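Back from four days at the Stockholm furniture and lighting fair, so a thread on what I saw, what I sat on, and what I'd skip. I buy for a small contract interiors office, mostly offices and a few libraries, so that's the slant.

First, the size of it. I walked every hall once and the two I needed twice. My phone says 3948 steps on the first morning alone, before coffee. Wear flat shoes and leave the nice coat at the hotel. The coat check line at closing was long every day I used it.

Seating was the strongest part for me. Gridis had the stand I went back to most. Their new task chair has no levers under the seat at all. You lean and it follows you. The back stays put until you push a bit harder, then it lets go slowly.

I sat in it for a good while and my lower back had no complaints. The armrests are a weak point. They only move up and down, and two of my clients will ask for width adjustment the minute they see them.

List price on the Gridis chair is 697 euros in the basic fabric. With the wool it goes to 904. For a chair at this level that's fair, but the jump for wool is steep and the basic fabric feels thin on the seat front. I've asked for swatches of the middle range, which wasn't on display.

Kinyua showed stools and low tables in solid ash, oiled, no stain. Very quiet work. The joints are all visible and all clean. I turned a stool over and the underside was finished as well as the top, which is how I judge most wooden furniture.

The low table comes in three heights and the legs unscrew by hand. That matters if you've ever tried to get furniture into an old building with a small elevator. It ships flat and they say one person can put it together without tools. I'd like to try that myself before I repeat it to a client. 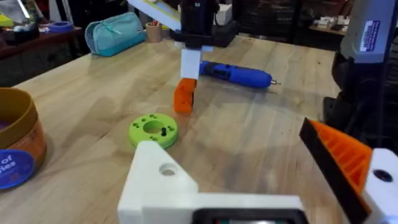

Lead times are the other thing with Kinyua. It's a small workshop and they told me twelve weeks, more if you order in summer. Fine for a library with a long schedule. Not fine for an office move where the lease is already signed.

On to lighting. I had high hopes for Prollonau, who make the paper pendants you've probably seen in half the restaurants that opened last year. The new ones are larger and come in a grayish white that looks good next to raw plaster.

What I didn't like is the fitting. The cord grip sits off to one side, and on the stand two of the six pendants were hanging crooked. Someone came by with a stepladder and straightened them while I was there. If they can't hang level at a fair, I don't want to get the phone call from a site.

Light quality was good, though. They're using a 3000 K lamp as standard, which is where I end up for most meeting rooms anyway. You can order it warmer. Dimming was smooth all the way down, with no flicker that I could see.

Acoustic panels were everywhere again. Felt, cork, wood wool, pressed textile waste. Most of it was hung on a wall as decoration with no test data on the stand. I asked for absorption figures at nine stands and got a sheet at four. The rest offered to email me.

Jesonent was one of the four. Their panels are plain rectangles in recycled textile, eight colors, nothing clever about the shape. They clip to a rail and come off with a half turn, so you can clean behind them or swap a stained one. The sheet had figures for three thicknesses and for mounting with and without an air gap. That's all I want from a panel maker.

The colors need work. Six of the eight are beige or close to it. The green is good and the rust is very good. I'd use the rust tomorrow.

Color in general: less pink than last year, more brown. A lot of dark red, mostly on upholstery and powder-coated steel. Pale wood is still the default and I don't see that changing here. I saw more smoked oak than I expected, usually as a single piece on a stand full of birch.

Chrome is back on chair legs. I'm not against it, but it shows every fingerprint under hall lighting and it'll show them in a reception area too. Ask for brushed if they have it.

A few things that annoyed me. Catalogs handed out on USB sticks. Stands built so high you can't see who's behind them. Product names in lower case with a period in the middle. Sofas nobody is allowed to sit on.

And some practical notes for next year. Do the student section early in the day, when the people who made the pieces are there and awake. The talks fill up, so pick one and get there before the previous one ends. Food in the halls is expensive and the soup was the best of it.

Book the hotel on the commuter train line and not downtown. I was twelve minutes from the gate and had a seat both ways. Friends who stayed near the old town paid more and stood the whole trip.

My short list for the office: Gridis chair, pending fabric. Kinyua low table in the middle height for the library job. Jesonent panels in rust and green. Prollonau goes on hold until I hear about the cord grip.

I have price lists for the first three. If you buy contract and want to compare notes on lead times, send me a message. I'm at my desk again from Monday and the swatches should be in by the end of February.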